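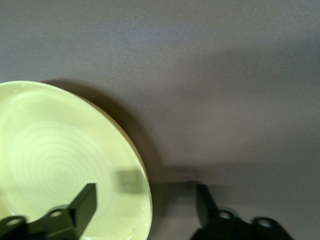

## 黄緑のお皿、みんな何のせてる?

**mugicha_2hai**
3月に引っ越しまして、食器をほぼ総入れ替えしました。で、勢いで丸い黄緑のお皿を買ったんですが、これが難しい!お店で見たときは「うわ、春!」と思って即決だったのに、家で使うと料理の色が妙に見えるんです。昨日は肉じゃがをのせたら全体がぼんやりして、夫に「これ昨日の残り?」と言われました。作りたてです。

買ったのはWemettiという雑貨屋さんで、値札は600円でした。底にぐるぐるっと輪の模様が入っていて、つやは控えめ。色は黄緑というか、薄いレモンライムみたいな感じです。縁の外側だけちょっと辛子色っぽくて、そこは気に入ってます。

同じような色のお皿を持ってる方、何をのせてますか?

**こげぱん工房**
うちも似た色のが棚にあります〜。正直、和の煮物はあきらめました(笑)
合うのはトマト、にんじんのラペ、ゆで卵あたり。赤とかオレンジを置くと急に元気になりますよ。あとは目玉焼きトースト!朝はほぼこれです。

**neko_no_shippo**
黄緑に煮物、私は全然ありだと思うけどなあ。かぼちゃの煮たのとか、きんぴらとか、むしろ好きです。肉じゃがはじゃがいもが黄色っぽいから皿と溶けちゃうんじゃないですか?にんじん多めにして、絹さやを散らすとだいぶ違うと思います。

**mugicha_2hai**
>>neko_no_shippo
絹さや!そういえば省略しました…。にんじんも買い忘れて玉ねぎでごまかしたんでした。皿のせいにしてごめん、皿。

**daidokoro60**
絹さやは緑なので、黄緑の上では目立ちませんよ。緑を足すより、皿の余白を減らすほうが先です。私は60を過ぎてから器に凝りだしたクチですが、色の強い皿は余白が多いほど料理が負けます。たっぷり盛るか、小ぶりの白い鉢を上に重ねて使うか。重ねるのはおすすめです。受け皿にしてしまえば、煮物でも何でもいけます。

**neko_no_shippo**
>>daidokoro60
いや、絹さやの緑はもっと濃いからちゃんと見えますって。うちで何度もやってますもん。それに余白を減らせっていうのも、丸い皿にいっぱいに盛ったら食堂っぽくなりません?私は真ん中にこんもり派です。

**daidokoro60**
食堂っぽくて何か困りますか。うちはみんなよく食べるので、こんもりだと4回おかわりが来ます。

**yoru_no_araimono**
横から失礼します。盛りつけの話じゃなくてすみませんが、照明は見ました?うちは引っ越し先の台所が電球色で、薄い黄緑がぜんぶ黄土色に見えてました。昼白色に替えたらお店で見た色に戻りましたよ。引っ越したばかりなら怪しいです。

**mugicha_2hai**
>>yoru_no_araimono
あっ、電球色です!備え付けのやつ!昼間に窓際で見たらすごくきれいだったので、気のせいかと思ってました。とりあえずデスクライトを食卓に持ってきて試します。

**こげぱん工房**
電球色だとお肉はおいしそうに見えるから悩ましいですよね。
ところで底のぐるぐる、カレーとかソース系を盛ると溝に残りませんか?うちのは溝が深めで、スポンジだとちょっと面倒なんです。

**mugicha_2hai**
うちのはだいぶ浅いみたいで、指でなぞってもほとんど引っかかりません。カレーはまだ怖くてやってないです。色、移りますかね?

**yoru_no_araimono**
釉薬がしっかりかかってれば、すぐ洗えばそんなに心配ないと思います。私は使う前にさっと水にくぐらせてます。気休めかもしれないけど。それより重ねてしまうときに底のざらざらで下の皿がこすれるほうが気になって、間にキッチンペーパーを1枚はさんでます。

**daidokoro60**
ペーパーをはさむのは面倒で続きませんでした。裏のざらつきは、買ったときに目の細かい紙やすりで軽くならしておけば済みます。

**pan_mimi**
皿の話だと聞いて来ました!Susettiの白い楕円皿とDundenの紺の小鉢を持ってますが、黄緑の隣に紺を置くとめちゃくちゃいいです。全部を黄緑にのせようとしないで、主菜は白、副菜は黄緑、汁けのあるものは紺、みたいに分けると食卓がまとまって見えます。あとおやつ皿にするのもいいですよ。いちご3つのせただけで満足感がすごい。

**neko_no_shippo**
いちごは絶対いい!チョコ系もいけそう。ガトーショコラとか。

**こげぱん工房**
抹茶系だけはやめたほうがいいです。一度、抹茶のロールケーキをのせたら家族に気づかれないまま夜になってました。

**mugicha_2hai**
ロールケーキかわいそう(笑)
みなさんありがとうございます。今日の夕飯で試してきたので報告です。デスクライトありで、にんじんのラペとゆで卵。すっごくよかったです!お店で一目ぼれしたときの色でした。夫も「この皿いいね、いつ買ったの」と言ってました。昨日も使ったんだけどなあ。

肉じゃがは次回、紺の小鉢をのせる作戦でいってみます。小鉢、持ってないので買わなきゃですが…。pan_mimiさん、Dundenのって電子レンジは使えますか?

**pan_mimi**
うちのは使えてます!金の縁取りがあるタイプはだめだったはずなので、裏のシールを見てから買ってくださいね。

**daidokoro60**
小鉢を買うなら、皿の底の平らなところの幅を測ってからにしてください。輪の模様のあるあたりに高台がちゃんと収まらないと、がたつきます。

**mugicha_2hai**
メジャーがまだ段ボールの中です。発掘してから行きます!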